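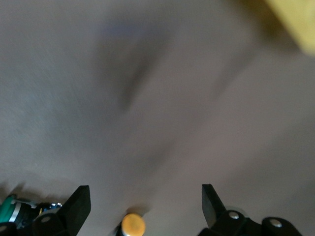
Repainting a desk top in gray – which finish?

plarkthorpe_anna
October 2022
Hello all. I want to paint my old desk in a plain gray, and I cannot decide between matte and satin. I work at it every day, with coffee. The shop in Guvthorpe recommends Gravico floor paint, but it seems to me too much for a desk. What do you use?

slowbrush
Satin. I had matte on mine and every cup left a ring. After 2 coats of satin it wipes clean.

kostiuk77
I do not agree with this. Satin reflects the lamp, and in the evening my eyes are tired from it. I have matte with a clear matte varnish on top, almost 5 years already, and no rings. You must only let it harden long enough before you put anything heavy on it.

slowbrush
How long is long enough? I waited 2 days and my monitor stand still stuck to it.

kostiuk77
Two days is too short for me. I painted in February in a cold room and I waited three weeks.

oldhinge
Floor paint is not a bad idea, the shop is right. But sand first with 100 grit and then finer, otherwise it peels at the front edge where your arms rest.

plarkthorpe_anna
Thank you. I will try matte with varnish on the underside of a drawer first – if it stays sticky, I will ask again.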